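Spoons from the Werkdale cherry

April 29, 2019

The cherry log I picked up in Werkdale last November has finally turned into something. It sat in the garage with the ends painted until I got around to splitting it. Two of the quarters had a crack running most of the way through, so they went to the firewood pile. The rest gave me enough blanks for a few eating spoons and one ladle.
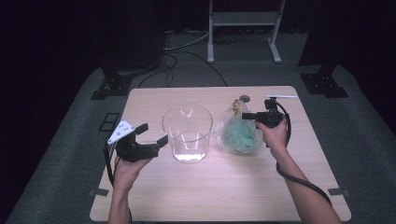
I roughed them out with the hatchet and left the bowls thick. Cherry moves a lot while it loses water, and I have split good spoons by being in a hurry. Mine go into a bag with some of their own shavings for a week or so, and any plastic will do, even crumpled translucent stuff like the wrapping around that green bath sponge. I open it every day or two and turn the spoons over — mold shows up fast if you forget.

The knife work went well on the straight pieces. The ladle was harder. The grain dives right where the bowl meets the handle, and I had to come at it from both sides with the hook knife.
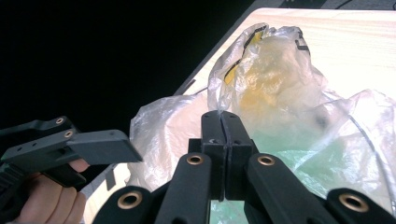
Crumpled bag on the light wooden tabletop.

For sanding I started at 400 grit after a clean knife finish, which is finer than most people would start. On the ladle I gave up and went back to something coarser. The oil is Fanine, two thin coats, wiped off well.

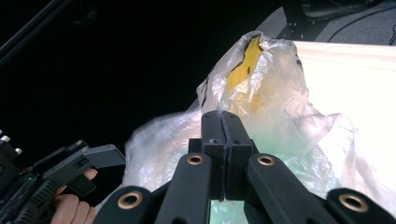
My last batch was birch from Hepburn, and I think I still prefer it for eating spoons. Cherry looks better but takes more sharpening. Storage is the same for both. Thin film like the white bag here is fine for green blanks, but I keep it away from oiled spoons and wrap those in paper. The ladle is staying in our kitchen, and next I want to try a small bowl from the thick end of the log.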